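7/20/18

The denim swap is back at the Clascombe hall, and I could not be happier! We ran the first one in March and I came home with two skirts and a jacket I've hardly taken off, so I put my hand up to help fold this time (a mistake for my back, a joy for everything else).

People dropped off 142 pieces over the week. Berenice Jaramillo set us up at the long tables and showed us her way of folding - in half lengthwise, pocket side up, so you can see the stitching and the colour without pulling the whole pile apart. I'd been doing it wrong for years. By lunch we had 19 bundles ready for the racks, and my favourites were the pale blues, all soft and faded.
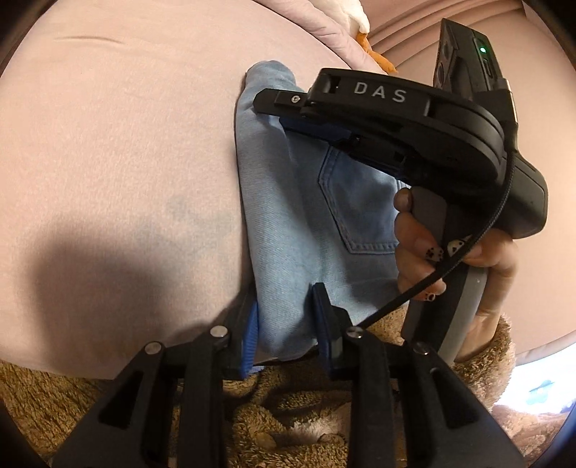
Do you have to bring something to take something? Bring one piece and you can take one home, and if your wardrobe is bare you can pay $7 instead.

Doors open at 10 and the little changing room is at the back, behind the curtain. Kids' sizes are on the low rack near the kitchen. Anything with a broken zip goes in the mending basket, and the Stavari sewing group will be there until 3 to fix hems and buttons while you have a cuppa. I've got my eye on a dark pair with turned-up cuffs - please leave them for me!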